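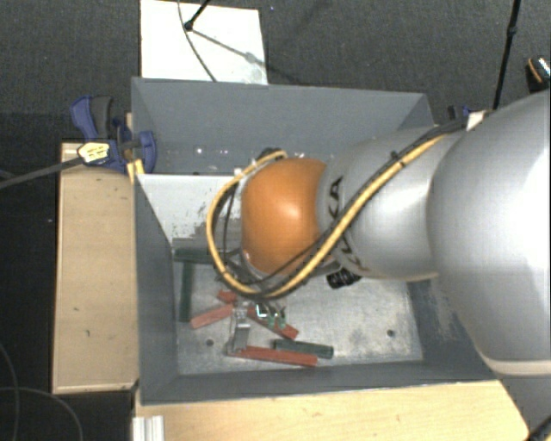 August 17, 2024

Up at 5, no coffee, scanner going already. Ten minutes to write this and then I have to call the jail again.

So. The catalytic converter guy got picked up. Finally. Been on the blotter since April, never a name, just "unknown male, gray hoodie" over and over, and last night Emcombe PD got him in the lot behind Lục with his legs sticking out from under a church van. Asleep! Saw still in his hand per the report. Took them three tries to wake him up and then he gave his brother's name, and the brother has a warrant out of Kumemley for not showing up on a DUI. Beautiful. So they booked him on the brother's warrant first and then had to unbook him. Took till 4 a.m.

Got the affidavit off Tươi at the clerk's window. She had it ready before I asked, slid it across with the bottom of a muffin. Bond 3,000. He doesn't have it. Told the magistrate he'd have it "when the check clears" and the magistrate asked what check and he said he'd rather not get into it.

Thịnh wants 400 words by nine and a headline with "snooze" in it. I said no. He said think about it. I've thought about it. No.

The thing I keep chewing on is the van lady. Kalliopi Angelovski, drives the seniors to their appointments. Called her at seven which was too early, she was nice about it. The last time a converter went off that van (May? check) it was 586 out of the church's pocket after insurance, and they skipped the beach trip over it. She wasn't mad, which made it worse somehow. Said she'd gone by in the dark and seen the shoes and figured somebody was working on it for free. Stood there and said thank you to the shoes. Then went home. It was the dishwasher at Lục who called it in an hour later taking out the trash.

That's the story. Not the sleeping. Or the sleeping and the shoes. Thitnh will say it's too long.

----

Later. 12:40. In the car, AC dead again, sandwich on knee.

Filed. 512 words, he cut it to the bone, kept the shoes. Headline is "Man Found Asleep Under Church Van, Police Say." Fine. I can live with that. The "police say" is carrying a lot of water for a photo of a man's socks but we didn't run that one thank god.

Comments already awful. First one wants him left under the van with the van running. Second one says he went to school with him and he was a good pitcher. Third one is selling gutters.

Hearing room was freezing. First appearance, he was on the screen from the jail, kept leaning out of view so all you got was ear. Hường Từ had him and eleven others, she was flipping folders standing up. Asked for release on his own recognizance, got told no on account of the brother's name business. She argued it pretty well. False name while drowsy, she called it. Judge nearly laughed. Didn't.

Caught her in the hall after, she had no comment, then had one, then took it back. So I have nothing from her. Going to try again Tuesday no wait, scratch that, whenever the arraignment is. CALL TƯƠI FOR DATE.

Also court stuff for the roundup, before I lose the napkin:
- woman at the Noliter store, walked out with a vacuum, came back for the attachments. 398 worth altogether. That's how they got her, the attachments
- two brothers in law, a mailbox, a leaf blower. Nobody's pressing anything
- guy on the golf cart again. 42 years old and on a golf cart at 2 a.m. with no lights and a whole rotisserie chicken. Refused the breath test. Did not refuse to talk about the chicken
- bad checks, Kumemley, ask if connected to OUR guy and his mystery check. Probaly nothing. Ask anyway

----

9 something p.m.

Feet hurt. Đạt came by with soup, stayed on the porch because the dog's being weird about his hat. He read the story on his phone while I ate. Said it was funny. I said was it only funny and he thought about it and said no, the van lady was sad. OK. Good.

Then he asked did I ever feel bad about doing these. The dumb arrest ones. And I gave him the whole thing I always give people, it's public record, we say arrested and not guilty, we follow up when charges get dropped. And he said do you though. And I went in and looked, after he left, and we followed up on two. Since New Year's. Two! Out of all those. One of them only because the man's mother came to the front desk with the paperwork in a freezer bag.

So that's bugging me. Asked Thịnh by text if I could do a where are they now on the old blotter, just the dispositions, no jokes. He wrote back "who reads that." Then a minute later, "how long would it take." That's a maybe. That's a yes in Thịnh.

Jail called back by the way, at dinnertime, naturally. Our guy is out. Somebody posted it. They wouldn't say who over the phone, have to get the slip. If it's the brother I'm going to lie down in the road. If it's the church I will actually have to sit down and write something decent and I am so tired.

I don't think it's the church. She did ask me how much it was though. Kalliopi. When I called the second time to check the spelling. I told her and she said hm, and asked if he had kids.

Tomorrow: bond slip. Kumemley checks. Arraignment date. Spelling of "recognizance" which I got wrong in the first version and four people emailed. Fix the AC or don't. Return Đạt's soup pot, it's the good one and he'll want it. Muffins for Tươi, I owe her like a dozen.

Scanner's off. Going to bed. Scanner's on low.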